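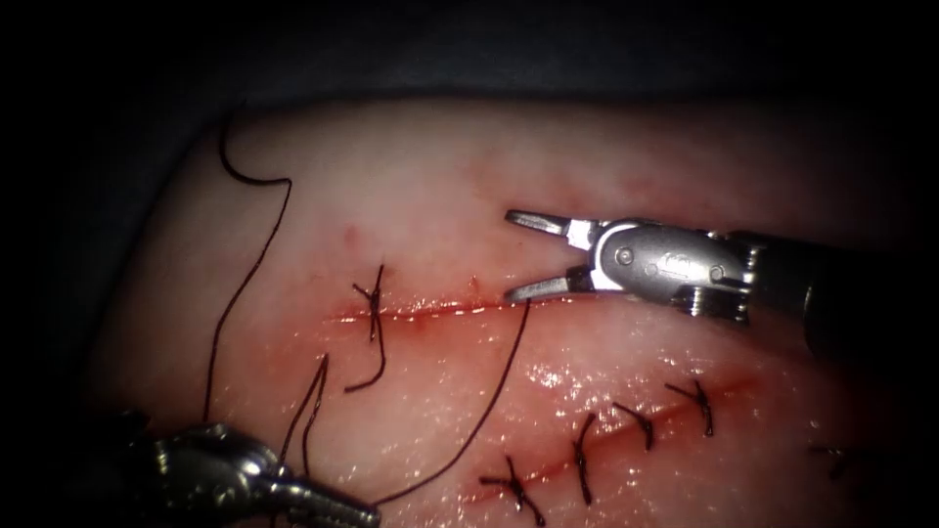
Figure 2. Synthetic tissue pad with two parallel cuts; a single tied stitch of black suture crosses the upper one.

Articles > Postnatal Care > Home Recovery After Cesarean Birth > Section 4

4. Written discharge advice and activity in the early weeks at home

4.1 Setting and materials

The Florkberg maternity unit gives every mother a printed booklet before she leaves the ward. The edition in use during the study covered care of the incision, pain relief, lifting, stairs, driving, bathing, and return to exercise. It was written by ward staff and had been revised in June, before enrollment opened. The text was long, and much of it was phrased as general caution ("avoid strain", "do not overdo it") with no statement of what strain meant for a person carrying a newborn in a car seat.

A shorter sheet was prepared for the comparison group. It kept the same clinical content but replaced general caution with named household tasks, grouped by week. Lifting the baby from a crib, carrying laundry, pushing a stroller uphill, and picking up an older child each had a separate line. Both versions gave the same ward telephone number and the same list of warning signs: spreading redness, fever, discharge from the wound, and pain that gets worse after it has begun to ease.

Enrollment closed with 353 mothers, all of whom had given birth by cesarean and gone home with a single healthy baby. Allocation was by ward bay and changed over at fixed intervals. We did not allocate individually, as mothers in the same bay tended to compare papers.

4.2 Recording of activity and discomfort

Participants kept the Hisuto diary for 12 weeks. The diary asks for one entry each evening and takes the form of a grid, with tasks down the side and a box for discomfort during and after each. Mothers who preferred to use a phone entered the same items in Zodolard, which shows the grid one row at a time. The two forms were treated as equivalent in the main analysis. A separate check by form of entry is reported in Section 6.

Discomfort was scored with the Ó Flaithearta wording, in which the lowest category is "did not notice it" and the highest is "had to stop". We chose wording over a numeric scale after pilot mothers reported that they could not keep a number steady from one evening to the next when they had slept badly.

Missing evenings were common in the first week and again when partners returned to work. An evening was counted as missing only if the whole grid was blank. Partly filled grids were kept, and blank boxes in them were read as "task not done". This reading is open to challenge – a tired mother may have done the task and skipped the box – and it probably understates activity in both groups.

4.3 Observations

Mothers given the shorter sheet recorded fewer "had to stop" entries for lifting during the early weeks. The difference was clearest among those with an older child at home. For stairs and walking there was no consistent difference between groups, and both groups resumed walking outdoors earlier than the booklet advised.

Calls to the ward did not fall in the short-sheet group. Their content differed. Callers who had the booklet mostly asked whether a particular task was allowed, while callers with the short sheet asked more often about the appearance of the incision and about numbness above it. Numbness was mentioned in neither document, an omission that has since been corrected in both.

Driving produced the most uneven entries. Some mothers drove as soon as they could turn without discomfort, others waited for the postnatal check, and several wrote in the margin that their insurer had given different advice from the ward. Margin notes were not part of the planned analysis and are used only as background.

4.4 Limits of the comparison

Allocation by bay means that staff knew which document was in use, and bedside advice may have shifted to match it. Diary entries were not checked against any outside record of activity.

Section last updated 9/12/19.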